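Visit notes, Skulley lab, 2021-12-29. Written up by Efren Ignacio for the Gedgate planning group.

Lorna Espiritu and I went to see the perception stack, mainly how it handles transparent supports. Our own planner still treats glass as missing depth and routes through it.

## Table model

Ariel Villanueva runs the scene side. The tabletop is fitted as a plane from its rim and legs, then locked, so floor returns seen through the glass are thrown out before clustering. Shiny and clear items get a separate pass: the steel bowl of red fruit, the clear bottle, the boxes under the white containers. Stacked containers are kept as two objects with a support link, and the planner may not move the lower one first.
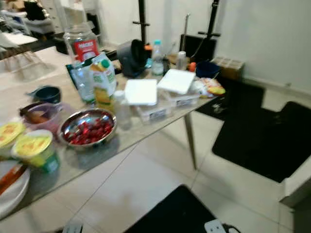

## Wrist view and exposure

Erlinda Policarpio maintains the wrist pipeline, called Ciltier. Auto exposure is off. She prefers a fixed setting and a per-pixel confidence mask, on the grounds that gain changes break the tracker. Dark regions get zero weight, and a finger visible only by the highlight on its edge is posed from joint angles alone. Small glints on a pale surface are the harder case, as the corner detector likes them. A filter drops any feature that does not move consistently with the arm over 6 frames.

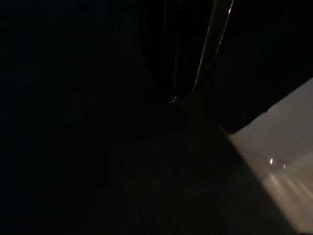
**SOFTWARE AND TOOLING**

- Control loop at 100 Hz, planner at 4 Hz, joined by a trajectory buffer.
- Logs are kept for 24 hours, then thinned to failed grasps.
- Replay accepts an edited mask, so a grasp can be replanned offline.

Lorna asked about clock skew between head and wrist streams. They correct it at startup only. We will request the replay tool and test it on our August logs.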